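# Vultlow flush valve and fill valve kit: review

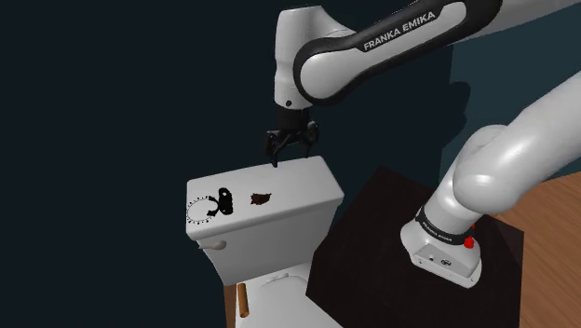
I bought the Vultlow kit after our upstairs toilet had been running on and off since June. You could hear it from the landing at night, a thin hiss that stopped for a while and then started again. The kit replaces both working parts inside a close-coupled toilet, the fill valve on one side and the flush valve in the middle, and it comes with a dual button for the lid. It is meant for the ordinary sort with a white tank and a lid on top, as shown here, and it won't suit a concealed cistern behind a panel. Ours is an old Pitkänen suite that came with the house.

## What you get

The box holds the fill valve, the flush valve, a push button, a large foam washer, two bolts with wing nuts, a few rubber washers and a folded instruction sheet. There is no flexible hose, so if yours is old you'll want to buy one at the same time. I didn't, and had to go back to the shop.

The plastic on the flush valve feels solid. The fill valve is lighter than the one I took out, and the adjusting screw on top is small and stiff. The button is chrome-coloured plastic. It looks fine from a normal distance and marks easily.

## Fitting

The sheet says 30 minutes. It took me most of an afternoon, though a good part of that was spent on the old bolts, which had rusted on to the nuts. I ended up sawing through them with a junior hacksaw blade held in a rag. If your bolts come undone you'll be a lot quicker.

The order I'd suggest, having done it in the wrong one:

1. Turn off the water and flush. Sponge out what is left.
2. Undo the hose and the fixing bolts, then lift the cistern off and lay it on a towel.
3. Take out the old valves and clean round both holes. Limescale there will stop the new washers sealing.
4. Fit the flush valve and its big nut, then the foam washer over the nut.
5. Put the cistern back and tighten the bolts a little at a time, one side then the other.
6. Fit the fill valve last and connect the hose.

The drawings for step 4 are poor. The washer that goes inside the cistern and the one that goes underneath are drawn the same size, and they aren't. The thicker one goes inside. My neighbour Hanne Hyvönen fitted the same kit last year and had hers in the wrong way round for a week before she found the damp patch on the floor.

The height of the flush valve is set by a clip on the side. It needs to be low enough that the button doesn't sit pressed down when the lid is on. I had to take the lid off and on 3 times to get this right, and on the second go I thought the valve was faulty when it was only the button rod being too long. The rod is cut to length with a saw. Cut off less than you think.

## In use

The hiss has gone. Filling is much quieter than before, with a short gurgle near the end. The full flush clears the bowl properly. The half flush is a bit weak for our pan, which is an old shape and probably wants more water than a modern one. I moved the half-flush slider up one notch and it's better.

The button has a short travel and you have to press it squarely. Guests tend to press the middle and get the full flush every time. My mother finds the small half of the button too stiff, so she uses the large one as well. I can't say what we've saved on water, and I doubt it will be much.

I've had one small leak, from the hose connection, which was my own fault for reusing the old fibre washer. The bolts and the foam washer have stayed dry.

## Compared with the others

I looked at two other kits first. The Bellum is 20 pounds dearer and has a metal button and a longer guarantee. I'd think about it for a bathroom that gets heavy use. The Ukska is the cheap one. It has only a single flush, and the shop said they get a fair number brought back, so I left it.

If only your fill valve is worn, you don't need any of these. A fill valve on its own costs very little and can usually be changed without taking the cistern off. Put a few drops of food colouring in the cistern and leave it. If colour turns up in the bowl, the flush valve is letting by and the full kit is worth having.

## Rating

Four out of five. I've taken one off for the instructions and the stiff button. Spare seals are sold separately, and I've put one in the airing cupboard with the leftover washers.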